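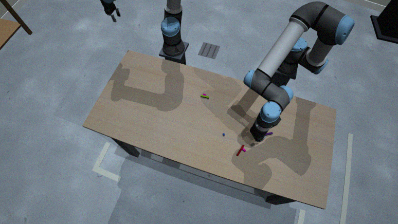 Thread: Skirnomville 304, broadcast cut vs. Flesport cut

tapehiss_mk
The Flesport version of episode 304 runs shorter than the broadcast version. The cold open is intact. The missing part is in act two: the fake news bulletin about the mayor being recalled by the manufacturer. Lu still refers to the bulletin in the tag, so the last joke now has no setup. Has anyone compared the discs?

gant_rule
Disc 2 has the bulletin. I ran both files side by side and the streaming one drops 11 seconds at the act break and then the whole bulletin. My guess is a music clearance. The bulletin has a library cue under it that isn't used anywhere else in the season.

parallel_port
Don't think it's music. Flesport replaces cues all the time and leaves the dialogue alone. They did it with the Virado parody in the pilot. If they pulled dialogue too, somebody had a problem with the script. 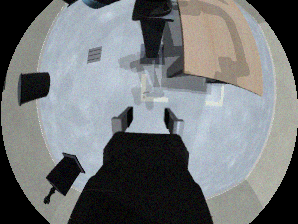 The separate stems exist for this show, so replacing one cue would have been cheap.

gant_rule
Stems exist for season one. Do you have a source for season three?

parallel_port
No. I assumed same post house.

tapehiss_mk
Hongmei Duan is credited as editor on the broadcast version and the credit is the same on the streaming one, so the credits don't help. My broadcast recording is from a November rerun and might be a syndication edit. I'll check it against the disc.

oldsatire2000
The tag plays fine without the setup. Lu saying "under warranty" to a mayor is funnier cold.

gant_rule
Disagree, but the question was which cut is complete. The disc is.

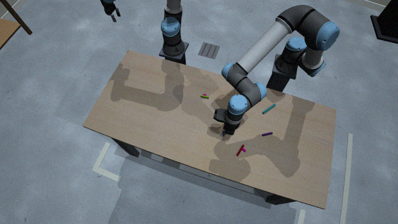 Skirnomville Episode Guide Team

Guide entry for 304 now lists the disc as the reference version. Cause of the edit is marked unknown. Please post timecodes from your own copy before changing it, and include the region.

parallel_port
Fine with unknown. Timecodes tonight.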